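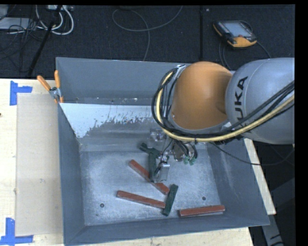 Three red, three green, one grey bin on the pale table.

Bar Bin FAQ

The same questions keep arriving, usually while the person asking is already holding a bar over the wrong bin. Read these first. If yours is missing, Catrin Harries answers messages until 4 in the afternoon and is perfectly pleasant before then.

What goes in the grey bin?
Red bars and green pieces. The short green ones count as green pieces and live with their taller relations. Pens do not go in, and neither do apple cores, as someone in November will remember.

Do they have to be lined up?
No. We tried lining them up. It looked lovely for an entire morning, and then somebody needed the one at the back. Crossed, slanted or lying on top of each other is fine, so long as everything sits on the floor of the bin or on another bar and nothing is poking out over the rim.

Why is the bin so big for so few pieces?
It was the size Rowlands had. We asked for something smaller and were sent a second one the same. That one is now under the stairs with the Christmas lights in it, and has never been more useful.

The floor of the bin is scuffed. Should I report it?
Please don't. It has been reported. Scuffs are what happens when you put hard things in a metal box and take them out again, and it has no bearing on anything. A hole would be of interest.

Can I have a bin with straight sides?
You can have one, but you'll have to buy it. The sloping sides are handy if you drop a piece short, as it tends to slide down to join the others. They are less handy if you want to lean something upright against the wall, so stop doing that.

May I use the bin as a tray for my lunch?
We didn't think this needed an entry.

How many pieces are there altogether?
The Fluvova list says 3,488, counting both colours and the short ones. The shelves disagree, but only slightly, and the two sides have agreed not to discuss it. If you find a bar at home in a coat pocket, bring it back and put it in the returns box by the door. We won't ask.

How many can go in at once?
Stay well below the rim. The record is held by a man called Bason who wanted to save himself a second trip, and who then needed two other people to help him move it. He made the second trip anyway, to fetch them.

Which colour comes out first?
Whichever is on top. If a green is lying across a red, take the green and the red will be free. People have proposed cleverer systems. One of them had a laminated chart, which is now under the short leg of the kettle table and doing good work.

Is there a difference between the red and the green apart from the colour?
They are on separate lines of the list, and they go back on separate shelves. Red is the left shelf, green is the right. The red is closer to brick than to pillar box and the green is dark, so in the evening, with the overhead light off, they can look much alike. Put the light on.

How do I clean the bin?
Tip it, brush it, wipe it with a cloth that is damp and no wetter. Don't use the blue spray. It leaves a film, and the film collects fluff, and then you'll write to us about the fluff. Dry it before anything goes back in.

What about the tabletop?
Lift the bin when you move it. Dragging it across pale wood leaves a line, and sanding the top cost us 600 pounds last time. The felt pads are in the drawer marked Fumetti, for reasons that left with the previous tenant.

Can I borrow some bars?
Up to 2 of each colour, written in the book with your name in letters someone else can read. Bring them back the same colour, please. We have had to add that.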